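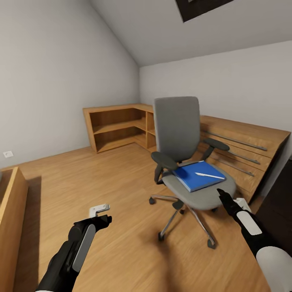
Olia two-arm simulator, attic room: both arms extended toward the office chair.

Olia Two-Arm Simulator
Catalog no. 938
Supplied by Grastness

Olia is a training and evaluation system for two-arm robot work in furnished rooms. The operator moves a pair of simulated arms through a rendered home or office and practices reaching, holding and placing small items. The system is intended for technical colleges, rehabilitation engineering departments and companies that wish to prepare staff before a physical robot is delivered.

Grastness has supplied teaching equipment since 1972. Olia is offered as a complete station or as software for an existing workstation.

Demonstration at Pullton

The attic room is the standard room for visitors to the Pullton showroom. It has a sloped ceiling with a skylight, a swivel chair with armrests, and low wooden furniture along the walls. In the exercise shown, a blue notebook lies on the chair seat with a slim pen across it, and the left gripper holds a small white bracket.

The chair exercise is used early in a visit. The armrests stand on either side of the seat, and the operator must plan an approach for each arm before closing on anything. Visitors first watch a member of staff complete one session and then take the controls themselves. Each visitor may restart the room as often as the time allows.

Sessions are held in Room 121. The showroom measures 700 square feet and has step-free access from the parking lot. Groups from schools and colleges are asked to send one instructor with each party.

What the station includes

Operator console with two hand controllers
Display and adjustable stand
Olia software with the attic room and the Sepúlveda workshop
Instructor screen with session replay
Printed exercise book
One day of on-site setup

The Sepúlveda workshop is a separate room with benches and tool storage. It is recommended for operators who have finished the attic exercises. Additional rooms may be ordered at any time and are installed by the customer from a download.

Working views

The operator may change position during a session. Moving to another standpoint brings other parts of the attic room into view, including the desk area with its keyboard and dark three-drawer cabinet. Instructors can hold a session at any point and discuss the next movement with the group before it continues.

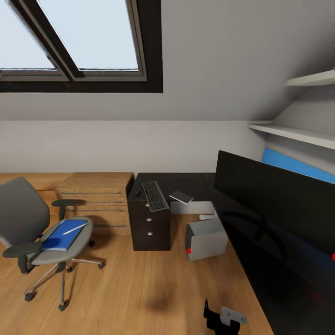
Kristaps Priedītis wrote after the May demonstration that his group had expected the grasping to be the hard part, and spent most of the hour learning where to put the elbows. He asked that future visits allow more time at the controls and a shorter opening talk. The opening talk has been shortened.

Booking and orders

Demonstrations are free of charge and must be reserved in advance. Please state the size of the group, any previous experience with robot arms, and whether a quotation is required. Quotations for the complete station include delivery, setup and the first year of software updates. The software-only version does not include hand controllers.

Page revised 1/15/21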